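4. What changed on the packing floor

4.1 The work before the cell, and how I came to it

I should say up front that I came to Cluvier as a skeptic. The company makes clear display boxes for shops and small museums, and the last step is always the same: someone slips a thin clear liner sheet into the box, squares it up and sends it on. Management wanted an automated cell from Nukport to take over that step. I wanted to know what the people at the benches thought about it, so I spent most of September sitting next to them (and getting in their way, I'm sure).

The job looks like nothing. Then you try it. The liners are floppy, they're hard to see against a white bench, and they bend away from you the second you push on a corner. My first few went in with a crease right across the middle, and the packer beside me very kindly put them in the scrap bin without a word.

4.2 Teaching with the hand tools

Before the cell could do anything useful, it needed to learn the movement from somebody. Nukport's way of doing this is to give the packers a pair of hand-held grippers and let them do the job with those, so the recordings match what a robot's jaws could do (Figure 3). Everybody on the line took part, in sessions of 20 minutes, and we ended up with 158 recordings I'd call clean. I threw out the ones where someone stopped to talk to me, which was my fault.

I loved these sessions! People who had told me there was "no trick to it" suddenly had to explain the trick, since their fingertips were out of the picture and every habit they relied on had to be worked out again through a pair of jaws. One packer told me she had never noticed that she lets the sheet bow on purpose. Another said he'd always steered with his left hand and only held on with his right, and he spent the rest of the shift checking whether that was true.

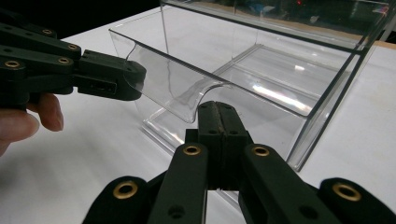
There was a fair amount of grumbling too. The tools made wrists sore by the end of a session, and a few people felt odd about training what they called their replacement. I don't think that worry was ever fully answered. The plant manager promised in writing that no bench jobs would go in the first year, and the packers pointed out to me, quite reasonably, that there are years after the first one.

4.3 After the cell started

The cell now handles the plain liners in the Boros line, nearly 200 boxes a shift. The Trurulov boxes have an odd corner and stay with the human packers. So the easy, repetitive boxes went to the machine and the fiddly ones piled up on the benches, and that changed the rhythm of the day more than I'd expected. Several packers missed the easy boxes. They used to be the part of the shift when you could chat.

What people gained was a say in how the thing runs. When the cell misfeeds, the 5 packers who did the most recording are the ones who get called over, and they can usually tell from the bend in the sheet what went wrong. They've asked for this to be written into their job grade. When I left, they were still waiting to hear back.

Figure 3. Two hand-held grippers in use with a thin clear sheet in front of a clear acrylic box. One tip presses on an upper corner while the other tool's finger pads hold the curled lower edge.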